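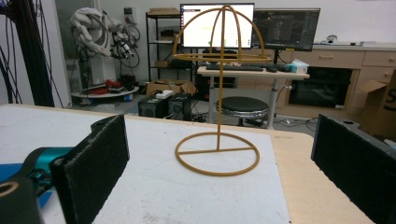

Radosław Pietrzak asked me before we started why the budget covers two kinds of gripper when the old plan had one. Fair question, and I'll come back to it on the Teteck slide. His other point was that last year's talk went straight to prices and skipped what the equipment is for. So: tasks first, money second.

SLIDE 2 – What we are buying for

We want to handle household items. Hats, towels, bags, light stands. We are not planning for heavy parts this year, so payload is low on the list. Reach and finger choice are high on it.

Say this slowly: the task list was fixed before we asked for quotes. Every vendor got the same list.
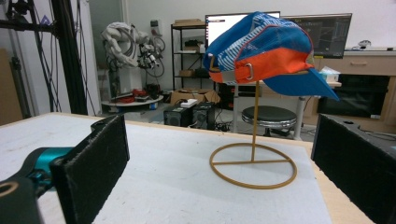 Fingers are a small line in the budget and they get argued over the most. Hard fingers last longer and cost less to replace. Foam-covered ones wear, and we have to plan for spares. A baseball cap on a thin metal stand is a good test item for the quote, with a soft crown, a brim, a buckle on the side and a stand that can tip if you pull it sideways. Tremetti quoted foam pads in packs of 20. I have put 15 packs in the plan for the year.

Pause for questions on spares. If someone asks about shelf life, say we don't have a number from the vendor yet.

SLIDE 4 – Hand-held units or more arms

The big choice. An arm ties up floor space, needs a mount and needs safety sign-off. Hand-held grippers can go on any table. The plan is to buy the hand-held units in the first half and hold the arm money until we know the mounting cost.

Louro will hold their price on the arm until the end of March. After that we ask again.
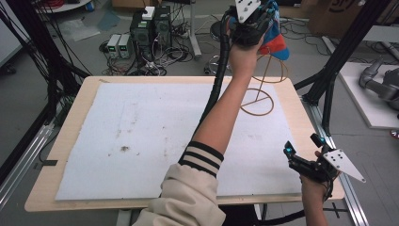

Maja Kaczorowski wrote on the draft that we should buy grippers in pairs or leave them out. "One unit on its own sits in a drawer. Put two per station in the budget and add the cables to the same line, so they don't turn up later as a surprise." I agree and changed the sheet. Cables and sleeves are now $696 for the year, on the gripper line.

SLIDE 6 – Teteck and Zemus

Teteck: longer lead time, parts sold one by one. Zemus: faster, but they only sell the full finger set. That is the answer to Radosław's question. We take one kind from each for the first order and compare repair bills after that.

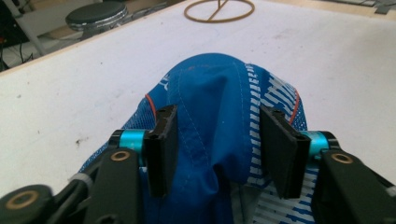
2 min read

SLIDE 7 – Table costs

Cloth gets pinched and bunched against the table top, and the top gets scuffed. Table covers are a running cost, same as pads. I put in $400 for covers and tape. It was zero in the last plan and we paid for it out of the travel line.

SLIDE 8 – What I need from you

Sign-off on the hand-held order. A yes or no on holding the arm money. Somebody to check the Zemus warranty terms, mainly whether linkage parts count as wear items.

Leave the budget sheet up on the screen during questions.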